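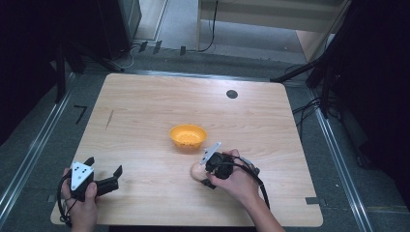
So who does the work once the robots come in?
Mostly the same people who did it before, doing different bits of it. When Hawthorne put its first arms on the packing line, the packers stayed in the building, but their days filled up with demonstrating, checking, clearing jams and deciding when a machine had got something wrong.

Okay, that's the question I want us to chew on for week 8. Bring your copy of the Hurnerau reading (the long one, sorry!) and have a go at the section on job titles before you get here.

A bit of background for anyone who missed last time. I spent a good part of my working life at the Zidavbridge site, back when it had 146 people on the floor, and I still think in terms of that place. Picking something up gently was never in anybody's job description. You learned it from whoever stood next to you. Now that skill gets taught to a machine, and the person teaching it needs a title, a pay grade and a decent chair. Colleen Leclerc argues in our reader that demonstrating is skilled labour and should be paid that way. Khrystyna Hladun mostly agrees but worries about what happens when the demonstrating is finished, and I go back and forth on it myself.

Terms you'll want for the tutorial:

Demonstration: a person does the task with a hand-held gripper so the movements can be recorded and learned from.
Exception: anything the machine hands back to a human. At Grivonach they logged 892 of these in their first February, and the log is in your reader.
Deskilling: look this up properly, please, because I'll ask.

For discussion. Whose knowledge is it once it's been recorded? Should a demonstrator get a say in where it's used? And what would you put in the contract, if you were the one writing it? (Have a real try at this last one, a paragraph is plenty.)

Short responses are due 9th February, in the box outside room 101. Handwritten is fine as long as I can read it.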